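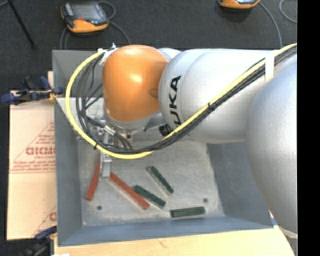
I've been trying to pick a colour for the front door since October and I'm only slightly nearer than when I started. It was green when we moved in, then the sun got at it and it went a sort of pond colour, and all winter I kept saying I'd sort it when the weather picked up. Well, the weather picked up weeks ago! The trouble is I know I want orange, and orange is a horrible thing to shop for. Half of them are terracotta pretending, and the rest are the colour of a squash bottle. What I'm after is that glossy orange up there, a proper shiny one that throws a bright spot of light back at you, and I like it even more for having silvery grey right next to it. Our door frame is grey. The letterbox is a dull silver. So you can see where my head's gone.

I did wonder about yellow as well (that bright yellow is very cheerful) but yellow shows every fingerprint and every muddy paw, and we have plenty of both. Yellow can be for the flowerpots.

So on Saturday I took myself off to Wonance, the decorating place on the Grasthorpe road, with the one with the car park you have to reverse out of. I'd told myself I was only going for sample pots. I came home with four sample pots, a new brush, two sheets of sandpaper in the wrong grade and a doormat. The doormat was in the sale.

They keep Drondard paint there now, and I'll say this for Drondard, they don't go in for silly names. Most of their exterior range just has a number. My favourite on the chart was 2757, a good strong orange, a touch redder than a satsuma. Their whites do get names for some reason, and the off-white I picked up for the porch ceiling is called Pap. Pap! I've had it on the kitchen worktop for days and it still makes me laugh when I fill the kettle. It's a nice colour, mind you, like the inside of a banana skin.

Now, sample pots. I used to paint little squares straight on to the door, and I've stopped doing that, as you end up with ridges that show through the top coat whatever you do with the sandpaper. I paint a big bit of card instead, two coats, right to the edges, and stick it to the door with masking tape. Then I leave it up and look at it when I'm coming in with the shopping and when I'm putting the bins out. Colours do odd things on our side of the street. We get sun until just after lunch and then the house opposite takes it all, and one of my four oranges went completely brown by teatime. Another looked wonderful in the evening and like a traffic cone at breakfast. 2757 held up best, though it's drying a bit flatter than I'd like, and I think that's the sample pot being matt. The real stuff comes in full gloss.

The real stuff also comes at 40 pounds for a 1000 ml tin, which made me put it back on the shelf and go for a walk round the wallpaper. I know good paint is worth it. I know the cheap tin I used on the back gate peeled off in strips by the following spring. But it's one door, and I'll be using perhaps half, and the other half will go under the stairs with all the rest of the tins I'm keeping in case.

Meanwhile the door itself needs a lot more doing to it than I'd thought. It has six panels, each with a fiddly bit of moulding round the edge, and somebody before us painted over dust, drips, a moth (poor thing) and what I'm fairly sure is a bit of sticky tape. I started on the bottom left panel with a scraper on Sunday and under the green there's cream, and under the cream there's a really lovely dark blue. I did stand there for quite a while thinking, oh no, do I want blue?

I don't want blue. Next door is blue, and the people across the way are a very smart navy, and I don't want it to look as if we all got a job lot.

The bit I'm dreading is the timing. You can't really shut a gloss door until it's dry, or you can, but then you never open it again. I got caught out with the bathroom window years ago and it's still painted shut along the top. So I need a dry day without much wind, when someone can be in from breakfast to bedtime, and when the cherry tree isn't dropping bits on everything. Then another one for the second coat. I've been looking at the forecast every morning like a farmer. Today, Tue 24 June, would have been perfect, and I spent it at the dentist.

I've also been going round and round about the door furniture. The knocker is brass, or brass coloured at any rate, and next to orange it looks a bit like a pub. I'd like to swap it for something in brushed silver to go with the letterbox, but the holes will be in different places, so that's filling and sanding and probably swearing. I may just take the knocker off and see who notices. We've got a bell. The bell doesn't work very well, but we've got one.

If any of you have an orange door, do tell me what you did with the inside of it. Ours opens straight into the hall and the hall is a pale pinky colour I chose in a hurry, and I can't decide whether to carry the orange round the edge or stop at the outside face. There must be a rule. I had a look at a few doors on the way back from the dentist, trying not to seem as though I was casing the street, and people seem to do whatever they fancy.

Anyway, the cards are still up, I've got some 15 minutes of light left and the wrong sandpaper to take back, so I'll have one more squint at 2757 from the pavement before I go in. Photos of the door when it's done. The porch ceiling is getting its Pap at the weekend, whatever happens.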